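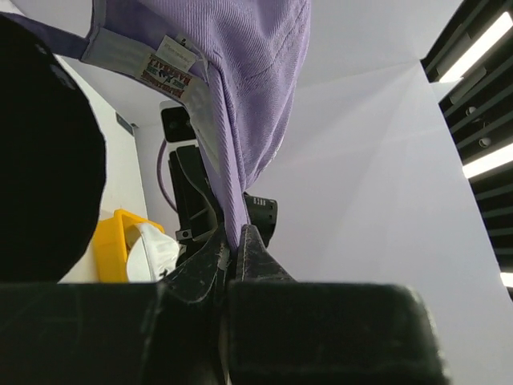
Rutthorpe, January 25, 2019

Our project looked at how baseball caps should be stored between events at the school shop. Aoi Nagano and I wrote the sorting rules, and Nanami Hayashi kept the notes. The shop has kept its caps in one deep box since December, and most of them come out creased.

We worked with purple corduroy, dark red and black caps. Corduroy was the hardest to judge. The ribs hide small folds, and the inner band has to be checked as well, next to the labels.

For storage we chose a yellow plastic tray, with the caps laid in it one at a time.
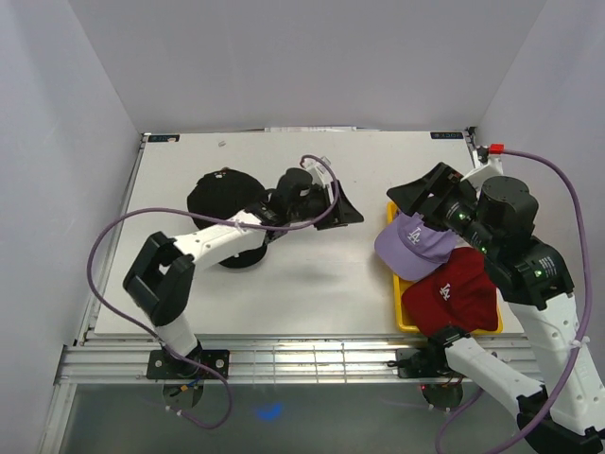

The tray is shallower than the box, so fewer caps fit. Setsuko Shibata, our adviser, asked us to test stacking up to 8 caps. We have only tried 2 so far. The stacking test will be in the second report.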